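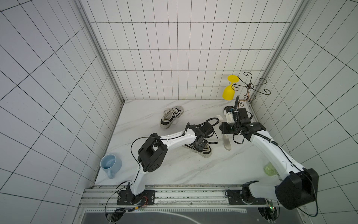
Sneaker on white marble-patterned floor, with mug.

The Sneaker Pages: One Pair, Much Abused

Welcome back to the gallery, where I put up shoes other people would put out with the trash. My name is Consuelo Valdovinos, and I keep these pages for the Skolledside Menders, a loose group of people who would sooner spend an evening with an old toothbrush than an hour in a shoe store. We meet at 7 in the evening through May, and you are welcome to bring footwear. Please bring it in a bag.

The pair on this page is black-and-white canvas, the kind everybody owned at some point and a few of us never stopped owning. They came to us by way of Oľga Paulík, who wore them for two summers of street fairs and one winter she should have worn boots. She paid nearly 200 for them, counting the replacement laces, the other replacement laces, and a tube of Lorkora canvas cream that she used once, on a different pair. I mention the money only because she does. Often.

Her instructions came on the back of a Zepeda Hardware receipt: "Clean, but don't make them look new." I have had haircuts with less guidance.

We began the way we always do, with the laces and the insoles. People skip the insoles. They will scrub a toe cap until it glows and leave the part that has been under a foot the whole time exactly where it was. If you do one thing after reading this page, go and pull out your insoles. Open a window first.

The ribbed toe cap holds on to dirt like a grudge, and a soft brush run along the ribs does better than anything run across them. The collar lining is a different story. Once that pale padding starts to fray, hard scrubbing only gives you more fray, so dab at it with a damp cloth and lower your expectations – I lowered mine years ago and have been much happier. 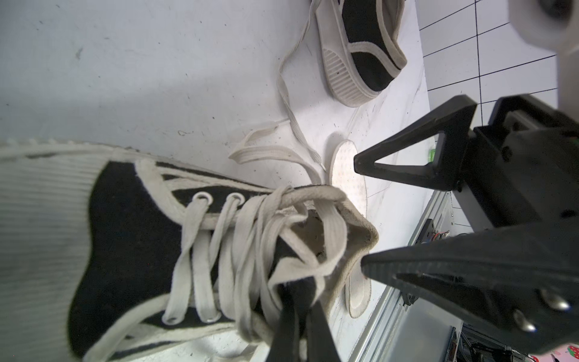 Laces, Insole and the Other Shoe

Loose laces, an insole out in the open, and the second sneaker over on its side with the tread showing. I have a soft spot for a shoe at this stage. It has given up all pretense of going anywhere.

The laces are the flat, thick sort, off-white now and likely to stay that way. I soak mine in a bowl of warm water with a little dish soap, then squeeze them out in a towel. Bleach turns them yellow in the end, whatever your aunt says. Before you thread them back through the metal eyelets, wipe the eyelets too, or you will drag a gray stripe down your nice clean lace and have to start over. I have started over many times.

You will also notice some smudges and specks on the white surface. White is a wonderful color to work on if you enjoy being told the truth about your shoes.

As for cleaners, I get letters. Dritus foam is fine. Dish soap is also fine, and you already have it. The fancy brush set in locker 912 at the hall belongs to the group and may be borrowed by anyone who will put it back with the bristles up. 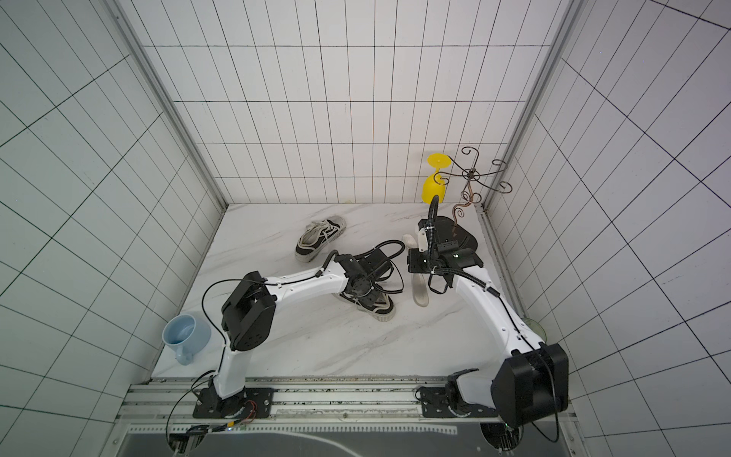

Drying is where most people lose their nerve and reach for the hair dryer. Don't. Canvas can pucker, glue can let go, and you will be left with a clean shoe that flaps. Stuff the toes with plain paper (newsprint will leave you a headline on the inside), keep them out of direct sun, and give them a full night, longer if the weather is sticky. Insoles do best apart from the shoe, with air on both sides, and they should go back in last of all.

Oľga tells me the pair is wanted for a cousin's wedding. I asked whether the cousin knew. She said it was an outdoor wedding, as if that settled it.

More canvas on the next page, along with a pair of suede loafers I would rather not discuss.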